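I switched from a monthly budget to a four-week one last year, and a couple of people have asked how that works, so I'm writing it down.

The short version is that I get paid every two weeks and my bills come once a month. Those two things never lined up. Some months I had plenty of money on the 10th and almost none on the 24th, and the next month it was the other way around. I kept a spreadsheet with a tab for each month, and every tab started with me moving numbers around to cover for the one before it.

A four-week period always has two paychecks in it. There is no long month and no short month. Groceries are four weeks of groceries. Gas is four weeks of gas. Once I set it up like that I stopped having to remember which months had five weekends.

The part that takes some setup is the monthly bills. I took each one, multiplied it by 12, and divided by 13, because there are 13 four-week periods in a year. My electric company, Rilgate, has a level payment plan, so that one was simple. The car insurance comes due twice a year and I treated it the same way, whole year divided by 13. All of that money goes into a second checking account on payday, half from each check, and the bills come out of that account automatically. I don't look at it much. It had to have some padding in it at the start, and I put in $329, which was left over from my tax refund. It has never gone below $205.

My regular account is then only for things I decide on as I go — food, gas, clothes, eating out, presents. That account I do look at.

I tried two apps before going back to a spreadsheet. Suvar was fine but it assumed calendar months everywhere, and I couldn't find a way around it. You could change the start date, so your month could run from the 16th to the 15th, but it was still a month. Derese let me set a custom period. It also wanted to sort every purchase into a category on its own, and it kept putting the hardware store under Entertainment. I would fix it and the next week it would do it again. I dropped it after one billing cycle.

The spreadsheet is plain. One row per purchase, with the date, the place, the amount, and one of 4 categories. I used to have 16 categories. I had Household and Home Supplies as separate things, and I could not tell you now what the difference was. The four I kept are Food, Car, House, and Other. If Other gets big I read through it and see what's in there. Most of the time it's one large thing, like the dentist or a pair of boots, and there's nothing to learn from it.

I enter things by hand. I know the bank will let you download everything as a file, and I did that for a while. The trouble was that I would download it at the end of the period, look at the total, and feel bad about money that was already gone. Typing it in every couple of days means I know where I stand while there's still time to skip something.

Receipts go in my coat pocket in the winter and my back pocket the rest of the year. When I get home they go on the kitchen table, and I enter them after supper. It takes a few minutes. If I lose one I check the bank's site.

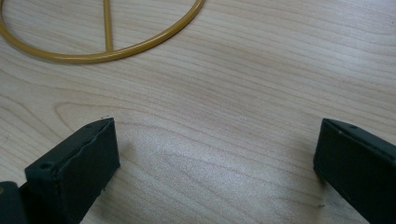 Cash was the thing I had the most trouble with. I don't use much of it, but when I do it disappears from the record. I tried writing down what I spent it on and never kept it up. Now I count a withdrawal as spent the moment I take it out, under Other, and I don't track it past that. It's less accurate and I'm fine with that.

The other thing to know about is the end of the year. Thirteen four-week periods is 364 days, so you drift a day every year, two in a leap year. It doesn't matter for anything, but if you like your first period to start on January 1 it will bother you. Every so often there is also an extra payday in a year. I plan to put that one straight into savings when it comes.

Speaking of savings, mine is at Ruvow, which is a separate bank from my checking. Transfers take a couple of days. I used to think of that as a drawback. I've come around to it, since there were at least two times I would have moved money over for something I wanted that afternoon and didn't bother because of the wait. I send the same amount there every payday. If there's anything left in the regular account at the end of a period, half goes to Ruvow and half stays put.

What I haven't figured out is property tax. The county sends one bill, due in June, and I have been short on it both years — not by a lot, but enough that I had to pull from savings. I think I divided last year's bill by 13 and forgot that this year's would be higher. I've bumped the amount up and will see what the new bill says. If it's still off I'll add a line for it by itself and keep it out of the bills account.

If you want to try this, start on a payday and don't bother going back to fill in old purchases. I spent a whole evening doing that and never looked at any of it again.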